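A Day at the Posora Employer Immigration Fair
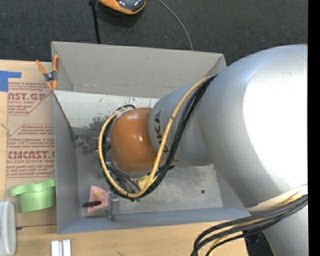 Do you need a job offer before you go to one of these? Most people there had one already, or worked in HR for a company that was making one, but the door was open to anybody who signed up online.

I went on July 23, 2025, mostly because our office at Gudeta has two people on work permits that run out next year, and I'm the one who gets the emails when something is late. The fair was in the Posora conference center, down by the old rail yard. Parking was 27 dollars. I'm still annoyed about that.

The morning was all talks. The first was on green card sponsorship through an employer, and the speaker put the steps up one at a time: get the wage figure from the Labor Department, run the job ads, file the labor certification, then the petition. I'd heard of all of those, but I had the order wrong in my head (I thought you could file the petition while the ads were still up). I wrote that down and underlined it.

The room was packed! They had put out 130 chairs and people were sitting on the floor by lunch. A woman next to me had come from a nursing home chain and was trying to sponsor a whole group of nurses, and she knew far more than I did. She let me copy her notes on what counts as a good-faith job ad.

Lunch was sandwiches, and then the booths opened. Trasura had the biggest one, with a demo of their tracking software, which sends you reminders before a permit expires. I liked it — until I asked the price. It starts at 1000 dollars a year, and we'd be using it for two employees, so I think my calendar will have to do. Gakano, a small law office, was across the aisle and much easier to talk to. They were giving free ten-minute chats, and I waited in line for two of them. My second one was on what happens if a worker changes job titles while the green card case is open. It depends on how far along the case is and how close the new job is to the old one, so I'm going to send them our actual job descriptions.

I skipped the last panel on student visas and caught the early bus back to the parking lot. I came home with a tote bag, a stack of checklists and a sore neck from the front row. If they run it again next July I'll go, but I'm taking the train.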